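The Dishes Can Wait

Two arms, one small table and the long road to a machine that clears up after dinner

Gadex has been promising me a robot for the kitchen since I bought my first apartment. The promise comes in a different wrapper every few years. Once it was a cabinet that would cook. Then it was a cart that would fetch. Now it is a pair of arms that will deal with the dishes, and the company's summer brochure says home units are "within sight," a phrase I have learned to read the way I read "cozy" in a real estate listing.

So in July I drove out to Clutenness, where Gadex keeps its household lab on the second floor of a former shoe warehouse, to watch the dishes get dealt with. I have a stake in this. I hate doing them. I would pay a foolish amount of money to stop, and I suspect most of the people who read this magazine would too.

The test kitchen has no kitchen in it. It has a small table, a tiled floor, green backdrops and a handful of dishes in colors that a preschool might pick. An engineer told me the job that morning was tableware handling, meaning picking up plates and bowls, setting them down and putting them on top of one another. Nothing would be washed. There was no sink to wash it in.

I asked when the sink would arrive. "Next phase," she said. I wrote that down and underlined it.
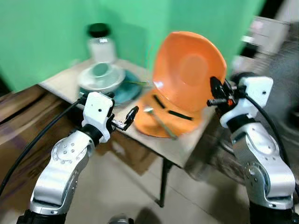 What a Plate Asks of You

A plate is a mean little object to lift. It lies flat, so there is nothing to get hold of except a rim, and the rim sits close to the table. You and I slide a fingertip under one side without thinking about it. We feel the weight shift toward the palm. If the plate starts to slip, we squeeze before we know we have squeezed.

A two-fingered gripper has to manage with a pinch. It needs to come in at a workable angle, close on something thin and curved, and then hold on while the rest of the dish swings below it like a sign in the wind. Bowls are kinder, with more of a wall to grab, but they bring their own trouble: tip one too far and it wants to roll in the grip, and whatever it was meant to land on is now hidden behind it.

Then there is the silverware. A fork lying on a plate is a nuisance for anything that hopes to stack a bowl there. A person would flick it aside with a knuckle. The arms at Gadex treat that flick as a job of its own, to be planned and carried out before the next one can begin.

The lab's own figure, which I was shown on a laptop and asked to read twice, is 80 percent. That is the share of single moves, one dish from one place to another, that finish the way they are supposed to. It sounds like a solid B. But clearing a table is a chain of moves, and a chain is only as good as all its links together. Run ten moves at that rate and the odds of getting through every one come out close to one in ten. I did the sum on the back of my parking ticket, and the engineer agreed with it more cheerfully than I had expected.

The Factory Was Supposed to Be Easier

Before Clutenness I had spent a morning at Tindall, a contract packer that runs two arms from Gadex's rival, Tendbridge, at the end of one of its lines. Shop floors are where this kind of machine should shine. The parts are the same all day. The lights never change. There is no dog.

Even there, the arms do one thing, which is move filled trays from a belt to a cart. The line lead told me they had been stopped 29 times in the month before my visit, mostly for trays that came down the belt crooked. A worker straightens the tray, presses a green button and goes back to what she was doing. When I asked her whether the arms had made her job easier, she thought it over and said it had made it different.

Tindall seemed happy with the deal, and I can see why. A crooked tray is a small cost when the next thousand are straight. A home has no next thousand. It has last night's pan, a mug with a broken handle, a jar somebody left the spoon in, and a stack of bowls that don't belong together because half of them came from your aunt.

What the Brochure Leaves Out

The Gadex brochure has a chart in it labeled "Task Library," and the number at the top of the chart is 1084. I took this to mean the machine could do 1084 things. What it means, I learned, is recorded practice runs, and a good many of those are the same few things with the dishes moved a couple of inches. There is nothing shameful in that. Practice is how I learned to ride a bike. But I never told my parents I had mastered several hundred forms of cycling.

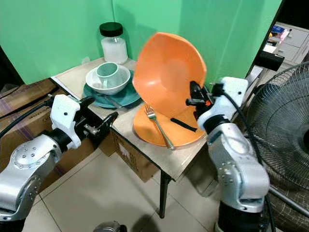

The right arm grips the rim of an orange bowl at the Gadex lab in Clutenness. A fork lies on the plate below.

Speed is the other thing you won't find in print. Gadex allows its arms 75 seconds for a single move before the run is called off. I went home and timed myself clearing supper for four, scraping included, and I beat that for the whole table with the radio on. I am not fast, and I was sulking.

I should be fair. There is real skill in what I saw. Getting metal and motors to pinch the edge of a bowl is hard, and people who are cleverer than I am have given years to it. One of the engineers told me that at the start of the project they would have been glad of any grip at all. I believe her. My quarrel is with the sales department, which has taken a patient piece of research and dressed it up as something you might put on a wedding list.

There is also the matter of what counts as a chore. Moving a bowl onto a plate is a motion. The chore is noticing that the bowl has something stuck to it, deciding whether it can go in the machine, finding that the machine is full of clean things, and emptying that first. I asked Gadex how much of this was in the plan. The answer was "next phase" again, and I did not ask how many phases there were.

A spokesman walked me to the elevator and asked if I would like to be put on the early list for a home unit. There was a deposit, refundable. I told him I'd think about it on the drive back, and I did, as far as the toll plaza. The supper things from the night before were still in the sink when I got in.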